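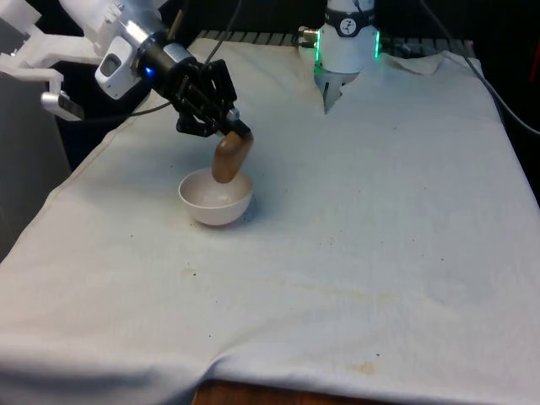
Approval Chains in a Mid-Sized Supplier: A Study of Purchase Requests at Rastogi
Student project report, Organizational Behavior, second-year module

1. Background

Rastogi supplies office and catering goods from two sites, Ovville and Rulham. Managers at both sites complained that small purchases took too long to approve. Our group looked at how requests moved through the company and which steps were written policy and which were habit.

2. Method

We were given the request log for one year, with names removed. It held 2,438 entries. We sorted them by value, site and number of sign-offs, then interviewed 20 employees who submit or approve requests. Interviews lasted up to 2 hours and were held on site. We also read the purchasing manual, last revised when the Surnstead office closed.

3. Findings

The manual asks for one signature on low-value requests. In practice most of them carried two or three. Staff at Rulham said the extra signature was "how we do it here" and could not point to a rule. At Ovville the second signature came from a department that no longer handles purchasing - it had taken the job over from Surnstead and kept it.

Requests sent on a Friday waited longest. Approvers at both sites cleared their queues early in the week, and anything that arrived after that tended to sit. 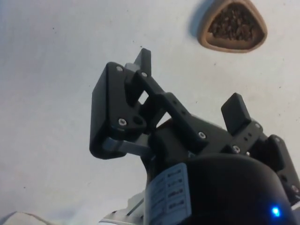
Low-value requests were the slowest group compared with what they cost. Several employees described buying small items with their own money to avoid the form. Kitchen and meeting room supplies came up most in the interviews. A shallow tan-rimmed bowl like the one in the photo, filled with small dark brown pieces, would need the same form as a new desk, and the form asks for a cost center, a reason and a delivery date. Two approvers said they signed these without reading them.

4. Limitations

The log shows when a request was closed but not who was holding it in between. We had to rely on interviews for that part, and people may remember the worst cases best. We did not speak to suppliers.

5. Recommendations

Remove the second signature at Ovville for low-value requests. Use a short form for consumables at both sites. Update the manual so that it no longer refers to Surnstead.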